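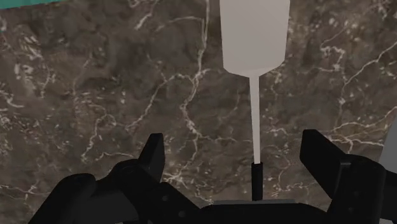 Ticket: side two of my Tular reissue plays back with a swish in the long organ passage
Opened October 18, 2024
Status: solved, notes kept for anyone with the same pressing

First, what a record! Jorkano's second album is the most fun I've had with symphonic prog in ages, and I've been playing the Tular vinyl reissue nonstop. The trouble is the 17-minute piece on side two. During the quiet organ section there's a swish in the left channel that comes and goes once per turn.

Setup: Sesura belt-drive turntable, moving magnet cartridge, Wongsuwan phono stage, headphones straight out of the amp.

Step 1. Cleaned the record, both sides, and the stylus. Fewer clicks, same swish.

Step 2. Swapped left and right at the cartridge. Swish moved to the right channel, so the phono stage and amp are fine. Good news, I love that little box.

Step 3. Played side two of three other records, all prog, all long quiet intros (any excuse). Dead silent. So the deck isn't doing it by itself.

Step 4. Borrowed a second copy of the reissue, also from the first run of 3000. Same swish, same spot, but fainter!

Step 5. Looked at my copy edge-on while it was spinning. Slight dish warp, and the arm was riding up and down with it. Tracking force was set at the low end of the range.

Fix: raised tracking force to the middle of the range, reset anti-skate, and put the record under a clamp. The swish is nearly gone on my copy and I can't hear it at all on the borrowed one. What's left sounds like it's in the pressing, and it only shows up on headphones.

Also checked: belt, speed, ground wire, arm bearings. No change from any of them.

If yours does this, start at step 5 and save yourself an evening – although I got to hear the organ solo a dozen times, and the bass pedals coming in under it are glorious. Tular support answered my email quickly and offered a swap from the second run. I'm keeping this one for now.

Still open: does the second run have the same noise? Please add your matrix number if you have one.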